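Jacquet recalls countertop ice makers over pump fault

22 December 2020

Kitchen appliance maker Jacquet is recalling 3000 countertop ice makers after finding that a small water pump inside the machine can overheat when the tank runs low. The recall covers one model, the Zevex, sold in stores and online from November of last year.

Owners are asked to unplug the machine and stop using it until the pump has been replaced. The repair is free. People who do not want to wait for a repair can return the ice maker for a full refund, with or without a receipt.

The company said it had received 418 complaints about the model. Most were from customers who noticed a burning smell or found that the machine had shut itself off partway through a cycle. In 5 cases the plastic housing next to the pump had softened or changed shape. No injuries have been reported, and there has been no damage to kitchens beyond marks on a counter in one home.

"The pump is supposed to stop when the water gets below a certain level," said Raphaël Tanguy, head of product safety at Jacquet. "On these units the sensor can stick. The pump then keeps running dry, and it gets hotter than it should. A customer standing next to it would probably hear it, but a lot of people leave an ice maker on while they are in another room or out of the house."

Tanguy said the sensor was made by an outside supplier, Evomeck, and that the supplier changed the shape of the float inside it partway through production. The new float is slightly wider and can catch on the wall of the tank when mineral deposits build up. Homes with hard water are more likely to see the problem, and it tends to show up only after several months of regular use.

Evomeck said in a short statement that it was working with Jacquet and had gone back to the earlier float. It did not say whether the part had been sold to other appliance makers.

The Zevex makes small batches of ice and is meant for apartments and offices where the refrigerator has no ice maker of its own. It holds a little over two quarts of water and drops its ice into a basket at the front. It was one of the cheaper models on the market, and Jacquet advertised it heavily ahead of last year's holidays. 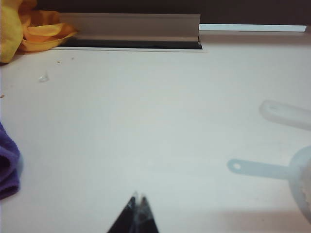
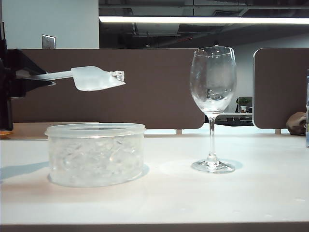 To find out if a machine is part of the recall, owners should look at the label on the back, just above the power cord. The serial number is on the second line. Machines with a serial number that ends in the letter K have the older float and are safe to use. All others should be unplugged. On some units the label has been placed on the bottom instead, and the tank has to be drained before the machine is turned over.

Jacquet has hired a service company, Clastness, to handle the repairs. Customers can register on the recall page or by phone and will be sent a prepaid box. The ice maker should be emptied, dried and packed without the basket and the scoop. Clastness expects to have each machine for ten working days, not counting shipping, though it warned that boxes sent out during the holidays may take longer to arrive.

By the end of last week, 1027 owners had registered. That is just over a third of the machines sold, a fairly quick response for a low-priced appliance, according to Tanguy. He said many buyers had filled in the warranty card or bought the ice maker online, so the company had an email address for them. The harder group to reach will be people who received one as a gift or bought it used.

Stores have been told to take the model off the shelves. Secondhand sellers are also asked to check the serial number before putting one up for sale. A machine that has already been repaired will have a green sticker next to the label.

Customers who bought the machine used have the same right to a repair as the first owner. For a refund they will be paid the current store price, which was reduced this fall, and not the price the machine sold for when it was new. Buyers who paid more and have proof of it can ask for the difference in writing.

Jacquet said the ice itself is safe. The pump sits outside the water tank and the softened plastic was found only on the outer housing. Ice that was made before the machine was unplugged can be used as normal, and there is no need to throw out anything stored in the freezer.

Other Jacquet ice makers use a different pump and are not affected. The larger model for restaurants and bars has no float sensor at all and switches off on a timer. The company's water dispensers and coffee machines are not part of the recall either.

Owners waiting for a repair should not try to clean or free the float themselves. The sensor can be reached only by taking off the back panel, and the wires behind it are not covered. Several customers wrote on the company's page that they had cleared the deposits with vinegar and that the machine had worked well since then. Tanguy said regular cleaning is a good idea for any ice maker but does not fix this fault.

"We would much prefer that people send it in," he said. "If the float has stuck once, it can stick again."

Sales of the model will start again in the spring at the earliest. New units will have the old float and a second cutoff that stops the pump if it gets too warm. The same cutoff is being added to every machine sent in for repair.

Registration for the recall stays open with no end date. The phone line is open from 8 a.m. to 6 p.m. on weekdays and will be closed on public holidays.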